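Chapter 5
Supply and Maintenance in the Garrison Force

Military Organization: An Introduction

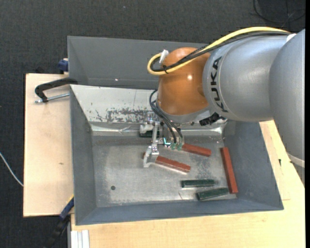 Chapter Objectives

After completing this chapter, the student should be able to:

Describe the main duties of a supply section at company and battalion level.
Explain the difference between operator maintenance and shop maintenance.
Trace a request for a repair part from the unit to the depot and back.
Identify common causes of delay in a peacetime supply system.
Discuss how record keeping affects the readiness of a unit.

Key Terms

accountable officer, authorized stock, backorder, deadline report, depot, hand receipt, operator maintenance, readiness rate, requisition, turn-in

5.1 Introduction

A military unit is judged by what it can do on the day it is called. Much of that ability is decided months earlier, in storerooms, motor pools, and repair shops. A rifle company with trained soldiers and missing radios cannot carry out its full mission. A transport platoon whose trucks are waiting for brake parts cannot move the company at all. Supply and maintenance are the two activities that keep such gaps from opening, and they are treated together in this chapter because each depends on the other.

The previous chapter dealt with the chain of command and the way orders pass through it. Supply follows a similar path, but in both directions. Requests move up from the unit, and material moves down to it. Every item that changes hands must be signed for, and the person who signs becomes responsible for it until it is turned in, used up, or passed to someone else. Commanders may assign the daily work of supply to others, but they remain answerable for the property of their units.

5.2 The Garrison at Brandport

Throughout this chapter, the student will follow the work of the garrison at Brandport, which houses an infantry battalion, an engineer company, and a small medical detachment. The garrison draws most of its repair parts from the depot at Istby. Large items, such as engines and generators, are sent to the Haldane maintenance center when they cannot be repaired on post.

The Brandport supply office keeps an authorized stock of 3,000 lines. A line is one kind of item, whatever the quantity on the shelf. A box of fuses and a single truck transmission each take up one line in the record. The list is reviewed every December, when items that have not been requested are proposed for removal and items often placed on backorder are proposed for addition. The battalion and company commanders comment on the list before it is approved.

Requests from the units are due at the supply office by 11 in the morning. Those received on time are sent to Istby the same day. Requests received later are held until the next working day unless the unit commander marks them as urgent, and an urgent request must name the piece of equipment that is out of service.

5.3 Levels of Maintenance

Operator maintenance is the care given to equipment by the soldiers who use it. It includes cleaning, checking fluid levels, tightening loose parts, and reporting faults. It needs few tools and no special training beyond that given when the equipment was issued. Most faults are first found at this level, often during the checks made before and after a movement.

Shop maintenance is carried out by trained mechanics and technicians. At Brandport, the battalion shop replaces parts and makes adjustments, while the Haldane center rebuilds major assemblies. Sending an item to Haldane removes it from the unit's hands, and the unit must hold a signed receipt for as long as the item is away.

The line between the levels is not always clear. Case Study 5, the Ivell Bridge Exercise, follows an engineer company that attempted a shop-level repair in the field and examines the orders under which it did so. Students should read Sections 5.4 and 5.5 before turning to the case.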